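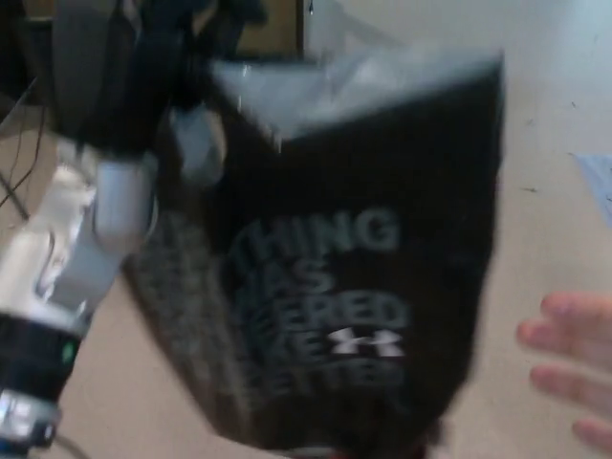 A Pramach arm with a soft drawstring bag in its two-finger gripper.

Pramach has opened orders for Cluria, a gripper kit with control software for handling soft goods and flat items. The kit fits existing arms and ships with 2 sets of fingers. Version 16 of the software is included – updates are billed separately.

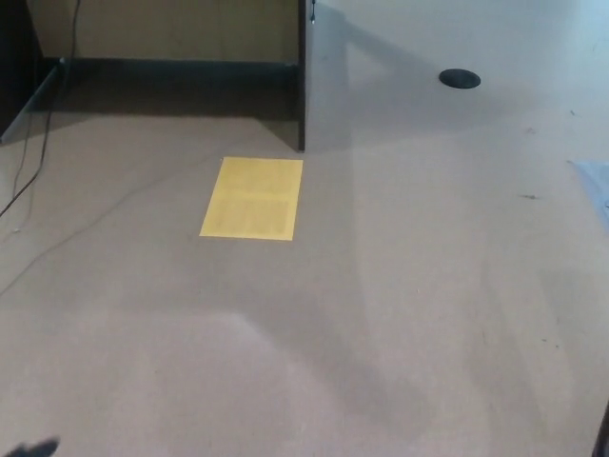

Cluria's second mode covers thin stock, including paper and film. Typical work is a single sheet lying flat on a desk, such as the yellow one with printed text, where the fingers have little edge to grip. Product manager Tetsuya Sasaki said the mode was added in November. Shipping starts in January 2022.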